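Prellalano: nombres de la pasta en recetarios familiares

Ficha de datos, versión 2

Prellalano reúne 1375 nombres de formatos de pasta copiados de cuadernos de cocina manuscritos. Hay letras, coditos, tirabuzones, mostacholes... ¡y muchísimas variantes que no salen en ningún diccionario! Nos encanta ver cómo una misma forma cambia de nombre de una casa a otra.

Contenido
nombres.csv: una fila por nombre, con la grafía original
recetas.csv: los platos donde aparece cada nombre
cuadernos.csv: los 58 cuadernos, con su estado de conservación

Campos principales
grafia: tal cual se escribió, faltas incluidas
forma: corta, larga, rellena o para sopa
duda: sí/no, cuando la letra no se lee bien

Limitaciones
33 nombres siguen sin forma asignada. Si en tu casa se decían, escríbenos, que nos hace mucha ilusión. Los cuadernos de la colección Fedoruk están incompletos (faltan casi todas las sopas).

Uso
Los archivos van en UTF-8, separados por punto y coma. Para citar: Proyecto Prellalano, Lotolen.
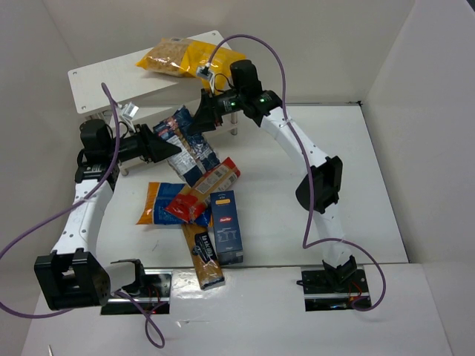

Lotolen, diciembre

En esta versión corregimos las tildes de recetas.csv y separamos por fin «fideo» de «fideo fino». La próxima traerá los cuadernos de Clarnthorpe, con unas notas al margen preciosas.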